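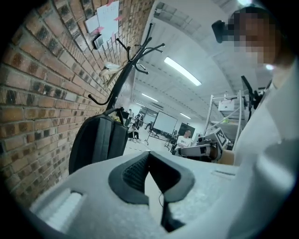 Coat rack and backpack by the brick wall, big room behind.

Wirnby: hanging things up

Notes on the coat rack set. Written fast, fix later. Questions to Marcelino Cuesta.

What it covers
Bags and cloth going on and off a standing coat rack. Black metal, one tall pole, curly hooks at the top and a second lot lower down. Same rack all the way through. Backpack is the main item. Cloth things are the other half, mostly light stuff that slides off if you're careless.

Items
- backpack, by the top handle
- backpack, by one strap (harder, see below)
- cloth strips and scarves
- tote, only in part 3

Parts
12 item and hook pairings, split over 3 parts. Part 1 top hooks. Part 2 lower hooks. Part 3 mixed, moving a thing from one hook to another without putting it down in between. 24 rounds each for the first two, 23 for the last, one got tossed for a wrong label. 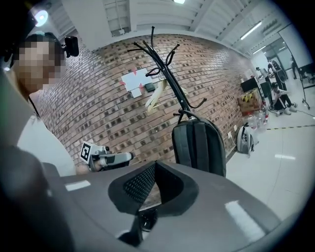 Upper hooks sit close together so the labels there are the weak spot. "Top left" means left as you face the brick wall. Some older rows use left from the other side, havent fixed those yet. Check before you count anything by hook.

Strap hangs: label is hang_strap even if the handle ends up on the hook too. If both caught, say so in notes. Cloth draped over a hook is "drape", not "hang". Dropped on the floor = "drop", keep the row.

Known problems
- tote spelled "toat" in part 3, search for both
- rack got turned a bit between parts, hook numbers dont carry over
- start times in part 2 are when the label was made

To do
Merge with the Plornuvik shelf labels. Redo hook names. Monday if there's time.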